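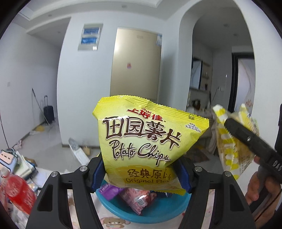 Arbeitsgruppe Greifen & Vormachen – Robotikverein Tovar, internes Forum

Thema: Handgreifer oder Fernsteuerung für die Snack-Aufgabe?

lpfeiffer
Ich bleibe skeptisch. Wir haben jetzt 122 Durchgänge mit den Handgreifern, und ich soll glauben, dass der Arm daraus lernt, eine Chipstüte anzufassen? Die gelbe Oishi-Tüte knautscht zwischen den Fingern und kippt nach rechts weg. Ein Mensch gleicht das aus, ohne es zu merken. Der Arm hat kein Handgelenk wie unseres.

maeve_c
Dafür bekommst du Bewegungen, die nicht nach Zeitlupe aussehen. Bei der Fernsteuerung habe ich für eine einzige Tüte fast eine Minute gebraucht. Willst du das 122-mal machen?

lpfeiffer
Wenn es dann stimmt, ja. Von meinen 32 ferngesteuerten Durchgängen kann der Arm jeden nachfahren, weil er ihn selbst gefahren ist. Von euren hat Xolani 98 behalten, der Rest lag außerhalb der Reichweite.

Xolani
Stimmt so nicht ganz. Drei davon habe ich rausgeworfen, weil die Zeitstempel nicht passten. Mit der Reichweite hatte das nichts zu tun. Den Rest gebe ich dir.

fgumede
Mich stört etwas anderes. Die Päckchen in der blaugrünen Schüssel liegen dicht beieinander, und die gelbe Tüte hängt beim Greifen direkt davor. Was soll die Kamera am Greifer da noch von dem dunkelblauen Päckchen sehen? Das Problem hat man mit beiden Methoden.

maeve_c
Dann eben eine zweite Ansicht von oben. Hatte ich im September schon vorgeschlagen.

lpfeiffer
Und wer kalibriert die? Bei Dravico hieß es auch immer, eine Kamera mehr löst das. Am Ende hatten wir doppelt so viele Daten und denselben danebengreifenden Arm.

E. Cunha
Vorschlag: beides trainieren, gleiche Tüten, gleiche Schüssel, und Ludger legt die Startpositionen fest. Dann kann er sich hinterher nicht beschweren.

lpfeiffer
Doch, kann ich. Aber gut – ich mache die Liste. Die rosa Packung bitte auch mit dem Barcode nach unten, sonst lernt er nur die eine Lage.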